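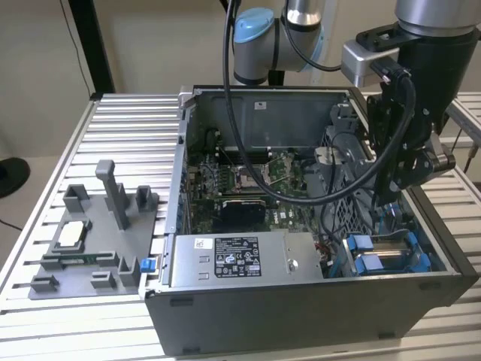

Can a robot do this job yet? Questions we get at the repair counter

Last updated October 13, 2026

Beverley Sugden runs the bench at Zerau, a computer repair and resale shop. Customers, sales reps and a few relatives keep asking her when the machines take over. She wrote these answers with help from Olesia Kuzmenko, who does most of our desktop teardowns.

Can a robot take apart a desktop computer?

Parts of one, on a good day, if somebody sets the table first. Look at any setup of this kind and check what has been done before the arm moves. The case is on its side with the panel off. There's a tray next to it with slots made for the pieces, a processor in one pocket and a memory module in another. I'd like a tray like that myself. Our benches have magnetic bowls and a muffin tin.

Isn't putting in memory easy? You just push.

You push until it clicks, and how hard depends on the board. Too soft and the machine won't start. Too hard on a cheap board and it flexes. Olesia goes by feel and by sound, and she'll stop halfway if something seems wrong. When a vendor tells me their gripper has force sensing, I ask what it does when the reading is odd. Usually the answer is that it stops and waits for a person.

What about the processor?

That's the one I would hand over last. Many desktop sockets have rows of tiny pins that bend if you drop the chip in crooked, and then you're shopping for a motherboard. A machine that can place a part to a hair's width ought to be good at this, and I believe it can be, with the same board in the same spot every time. We don't get the same board every time.

What trips them up most?

Cables. They droop across whatever you need to reach, they're stiffer in winter, and the last owner has always tied them somewhere silly. A person pushes them aside with the back of a hand and doesn't remember doing it. After cables, I'd say blue plastic tabs and latches, which every maker puts in a different place. After that, dust. I have never seen dust in a demo.

Have you tried one?

In July we had a trial of an arm sold under the name Marchuk. Vsevolod Kovalchuk came out from the distributor and was straight with us, which I appreciated. It pulled drives from one model of office desktop, and it did 70 of them. It was slower than Olesia and it didn't take lunch. Then we gave it a different model and Vsevolod spent the rest of the afternoon on his laptop.

Would it pay for itself?

Not here. We handled 2173 desktops last year, and no model made up more than a small slice of that. A recycler clearing out identical office machines by the pallet is a different business, and if I were one I'd be taking the calls. The quote we got for fixtures alone was $4000 per case style, before the arm.

My brother-in-law says they fold laundry and load dishwashers now.

I've seen the videos too. Ask him whether the clip is sped up, whether somebody out of view is steering, and how many tries it took. Jianhua Xu, who does our pickups, paid $466 for a Fluser countertop gadget that was supposed to sort and stack his clean dishes. It handles plates. He still does the cups, the pans and anything with a handle, so he's standing at the sink either way.

So you think it's all hype?

No. Holding a drive steady, sorting screws, testing memory overnight - I'd give that up tomorrow. Five years ago I wouldn't have bothered writing this page. I just want to see one work through a mixed pile of trade-ins with nobody from the company in the building.

Will you use a robot on my computer?

No. If that changes, it'll be on the drop-off form and you can check a box to say no.

Who do I contact if I sell these things?

Yamuna Kurup handles vendor visits. Bring the machine, and expect us to pick the computers.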